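Open Day FAQ - Robots at the Kitchen Table, July

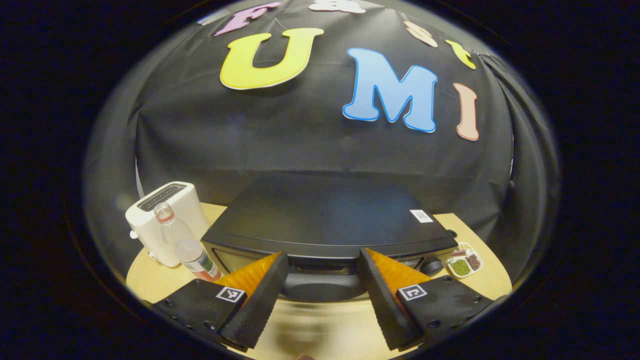

Quick answers, will add more when I get a minute. Last updated by Frauke Albers. If it's not on here, email the Wolel office.

When and where?
Mamotcombe hall, Leemans Street side. Doors at 10 am, last demo starts 3:30 pm. We start packing at 4, please don't turn up at 3:55 and ask for the full tour.

Do I need a ticket?
Free, but yes. 100 places in the morning, same again after lunch. Pick one. Tickets are on your phone or printed, either is fine.

What will I see?
Kitchen-type jobs on a table. Picking things up, putting them down, moving a dish without spilling it. First a person does the job with a hand-held gripper, then the robot arm has a go at the same kind of job from what it learned. Each round takes 18 minutes including questions.

Will it cook something?
No. Toaster stays unplugged. The café does toasties.

Can I try the gripper?
Yes! Best part of the day in my opinion. Line up on the left, 3 tries each, then pass it on. You squeeze, the two fingers close. The soft pads do most of the gripping so no need to crush anything. People always squeeze too hard the first time.

What are the square black and white markers for?
Camera reads them to work out how far open the fingers are. Please don't pick at them or put stickers over them.

Does it record me?
The gripper camera records the table and whatever is in front of it. Point it at your friend and your friend gets recorded, so don't. Clips from visitors' turns are only kept if you sign the sheet at the desk. No sheet, we delete that evening.

How many demonstrations does a robot need?
Depends on the job. For the dish one, Valter Brekke's group used 900. Some of those were bad and had to be thrown out, ask him about it, he has a whole talk.

What if the robot drops something?
Then it drops something. We pick it up and go again. Stay behind the tape while the arm is moving, even if the thing rolled to your feet.

Is it OK for kids?
Eight and up for the gripper. Younger ones can watch from the front bench with an adult. It's not very loud, but the arm does stop suddenly and beep.

Wheelchair access?
Step-free from the Leemans Street door, not the main one. One of the gripper tables is lower, just ask and you'll go to that line.

Can I take photos?
Yes, no flash during a run pls, it bothers the cameras. No tripods.

Parking?
Not much. Trollon lot across the road is open to visitors until 5 pm. The bus stops right outside.

I have a school group, can we come?
Write first. We can take one class per round and need teh number of kids ahead of time. Teachers don't count toward the limit.

Lost property?
Front desk on the day, Wolel office after that. We still have a green umbrella from last year.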